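Robots at Work: Tidying the Guest Rooms at Hekwood

Hekwood is a family hotel with 35 rooms. Many guests bring small children, so soft toys end up on the beds. Picking them up is one of the jobs the hotel now shares with a robot. 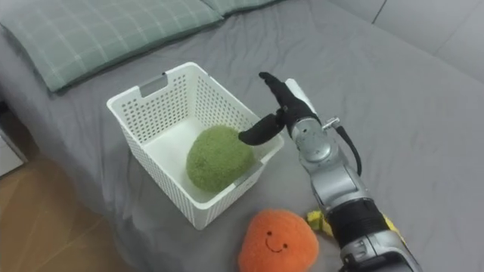

What the robot does

The robot has an arm and a hand with fingers and a thumb. Its job is to put soft toys into a basket on the bed. A green fuzzy ball is in the basket. An orange toy with a stitched smile is still on the sheet.

Each toy takes several steps. The robot finds the toy, moves its hand over it, closes its fingers, lifts, moves to the basket and lets go. A person does all of this without thinking. A robot needs a program for every step.

Why soft toys are hard

A metal box keeps its shape when you grip it. A soft toy does not. If the fingers close too little, the toy drops. If they close too much, the toy bends and may slip out sideways. The bed is soft too, so toys can sink or roll.

What changes for the workers

Guilan Lu has cleaned rooms at Hekwood for 12 years. She used to pick up every toy herself. Now she starts on the bathroom while the robot works at the bed. She bends down less, but she has a new task – checking the basket before she leaves the room.

Zihan Fang learned to look after the robot. The training took 3 days. He starts it, stops it and writes down each mistake it makes. On Thursday the team reads his notes and decides what to fix.

Not everyone likes the change. Shufen Xie says she works faster alone, and in small rooms she is right. Those rooms are still done by hand.

Words to know

Automation: using machines to do a task with little help from people.
Grip: to hold something firmly.
Program: a set of instructions for a machine.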